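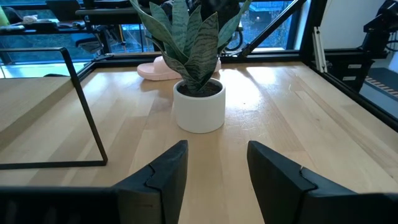 **Snake plant leaves curling, winter watering question**

**plestdale_renter** wrote:

I have had a snake plant for two years and this winter a few of the leaves started to curl and twist. Color is fine. It has the wavy banding it always had, no yellow. It lives on a butcher block table and gets good light during the day.

I water every 14 days because that is what the tag said. The heat in my apartment runs nonstop from October on and I can't control it. Do I water more or less? The pot has a drain hole. Soil is whatever the store planted it in.

---

**gvandijk** wrote:

Less. I'm at once a month in winter and sometimes longer. Stick a wooden skewer down to the bottom of the pot and leave it ten minutes. If it comes out with dark soil stuck to it, wait.

Store soil is mostly peat. It holds water at the bottom long after the top looks dry. Most people who lose one of these lose it to rot.

Gerrit

---

**mudroom_marcy** wrote:

I disagree with "less" as a blanket answer. Curling lengthwise, where the leaf folds in on itself like a taco, is thirst on mine every time. I have forced air heat and the pots dry out faster in January than they do in July. I went by the once a month rule one year and had leaves wrinkled top to bottom by spring.

To the OP, are they folding inward or just twisting as they go up? Those are different problems, and twisting may not be a problem at all.

---

**plestdale_renter** wrote:

Mix of both I think. The older ones twist and have for a while. Two newer ones fold in toward the middle. No wrinkles that I can feel.

---

**Golob** wrote:

Twisting is how a lot of them grow. Mine has looked like that since I bought it and it is healthy.

I'd want to know when it was last repotted. Slide it out and look at the roots. If you see a solid mat of roots in the shape of the pot, water runs down the sides and out the hole and the middle never gets wet. You can be watering on schedule and the plant is still dry.

---

**gvandijk** wrote:

Don't repot in February. Wait until it is growing again. There's no reason to disturb roots on a plant that isn't doing anything.

---

**Golob** wrote:

I said look at the roots. I didn't say repot. You can slide it out and slide it back in.

For the record I have repotted in every month of the year and never lost one.

---

**gvandijk** wrote:

Fine. I have lost one doing it in winter so I don't do it anymore.

---

**vmakokha** wrote:

Two things from someone who grows these to sell at the Saturday market.

1. The tag schedule is written for a plant in a greenhouse. Throw the tag out. Go by the weight of the pot. Pick it up right after watering and remember how it feels. Pick it up again every week or so. When it feels light, water it.

2. When you do water, do it properly. Take it to the sink and run water through until it comes out of the bottom, let it drain, and put it back. A lot of people pour in half a cup, the top inch gets wet and the roots underneath get none. That gives you folded leaves in a pot that looks like it's being watered.

How much do you give it each time?

Victor

---

**plestdale_renter** wrote:

Half a cup. So I guess that's me.

---

**mudroom_marcy** wrote:

There you go. Half a cup every two weeks in a heated apartment isn't much for a plant of any size.

---

**tomato_dan_40** wrote:

What about humidity? My sister in law runs a humidifier for hers and says it made a big difference.

---

**vmakokha** wrote:

Won't hurt, won't help. They are fine in dry air. I'd save the humidifier for ferns.

---

**basement_lights** wrote:

I'll put in a word for the light. "Good light" means different things to different people. If direct sun is hitting it through glass all afternoon the leaves can curl to get away from it, and you'll see the color go dull before you see anything else. I use a Skendberg meter, which was cheap and does the job. Phone apps are off by enough that I quit using them.

If you don't want to buy a meter, hold your hand a foot above the leaves at noon. Sharp shadow is direct sun. Soft shadow is what you want.

---

**gvandijk** wrote:

These can take direct sun in winter. I have one in a south window with nothing between it and the glass. In summer I'd agree with you.

---

**basement_lights** wrote:

Depends where you live. I'm at altitude and mine scorched in March.

---

**tomato_dan_40** wrote:

Has anyone tried the Dradia grit mix? The garden center on Route 400 has bags of it and the guy there said to cut it half and half with regular potting soil. He also tried to sell me a $40 pot so I don't know how far to trust him.

---

**Golob** wrote:

Haven't used it. I use cactus soil with extra perlite, one scoop of perlite to two of soil. Any gritty mix will work. The point is that it drains.

Skip the pot. Plain clay with a hole. If it goes on a wood table, put a glazed saucer under it and a cork pad under the saucer. Clay saucers sweat and you'll get a black ring in the wood. I sanded one out of a maple counter and it took most of a weekend.

---

**mudroom_marcy** wrote:

Seconding the cork. Also if it's butcher block, oil it a couple of times a year. Mineral oil from the drugstore. Not olive oil, it goes sticky and starts to smell.

---

**plestdale_renter** wrote:

OK, plan is:

- soak it at the sink tonight and drain it overnight
- pick the pot up once a week and go by weight
- check the roots when it's at the sink
- leave repotting until spring unless it's really packed in there

I'll get a cork pad too.

---

**vmakokha** wrote:

Good plan. Don't expect the folded leaves to open in a day. Give it a couple of weeks. If the base of any leaf goes soft, stop watering and come back here, that's rot and it's a different conversation.

---

**gvandijk** wrote:

And use the skewer before you water it tonight. If the bottom is already wet then the half a cup isn't the problem and you'd be making it worse.

---

**plestdale_renter** wrote:

Did the skewer. Came out clean and dry the whole way down. Going to the sink.

---

**gvandijk** wrote:

Then Marcy was right on this one. Water it.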